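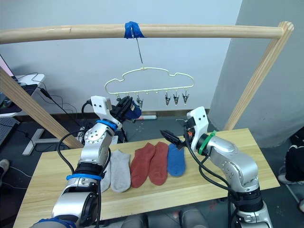 What the sock table changed for us

July 31, 2020

I work in the finishing room of a small knitting firm called Vitier. We receive socks from the mill at Urquijo, we pair them, we clip them on hangers and we send them to the shops. I have done this work for many years and I was never asked to write about it. Now I am asked, because our firm has begun to put two-armed machines on the hanging work, and many people outside have a strong opinion on this. I have an opinion also, but it took me some time to find it.

First I should say what the work is. A clip hanger is hung from a rail. One hand holds the sock close to the clip, the other hand must open the clip and close it again on the cloth. The socks wait on the table in their colours, grey with grey, red with red. It looks like work for a child. Try it for a full shift and you will learn which muscle sits at the base of your thumb. In our room 2 women had to stop because of their hands, and they did not get them back as they were before.

So when the manager told us that arms would come, I was not angry about the clips. I do not love the clips. What I feared was the table.

At the table we talked. The hands knew what to do and the head was free. I learned there how to apply for my papers, and which school to choose for my son. No plan of the firm ever mentioned this, and so it was not in the calculation when the plan was changed. The company that supplied the system, Skuvimberg, sent us a very clear booklet. It has 70 pages. It speaks of reach, of cables, of the force on the cloth. There is one paragraph about "operators", and after reading it several times I understood that it meant us.

In June we began to work beside the machines. My task is now to lay out the socks, to look at the hangers when they are finished, and to correct them. A sock that bunches in the gripper is a small thing for me, I would shake it once and it is straight. For the machine it is a real difficulty, and I must say that I came to respect sock hanging more after I saw how hard it is to teach. For years the firm paid us as if we had no skill. Then it paid engineers a good deal of money to copy the skill we did not have.

This is my main complaint, and it is a complaint about wages. The people who came to programme the arms asked us many questions. How do you know which side is the front? Why do you take the cuff and leave the toe? We answered gladly, because it is pleasant to be asked. One colleague showed them a way of turning the wrist that she had found by herself, and the next week it was in the program. She received thanks. I think she should have received something that can be put in a bank.

On our best day before the change the room finished 1,142 hangers. The first full day with the arms gave 255, and there was some laughing, I confess it. I do not laugh now. The number will go up, because it always does, and I do not want to build my argument on the hope that a machine stays slow.

What I would ask is more modest. When the thumb work goes to the arms, let the hours of those with damaged hands be protected first. Let the person who teaches a movement be paid for teaching. And put two chairs on the same side of the inspection bench. At present we sit at opposite ends, each with her own rack, and must shout over the compressor.

At Turnia, the other finishing house in our valley, they have kept everything by hand and they are proud of it. I visited them. The tables are full of talk, and three of the women wear a brace on the wrist. I came home on the bus not sure which of our two rooms I would choose for my daughter.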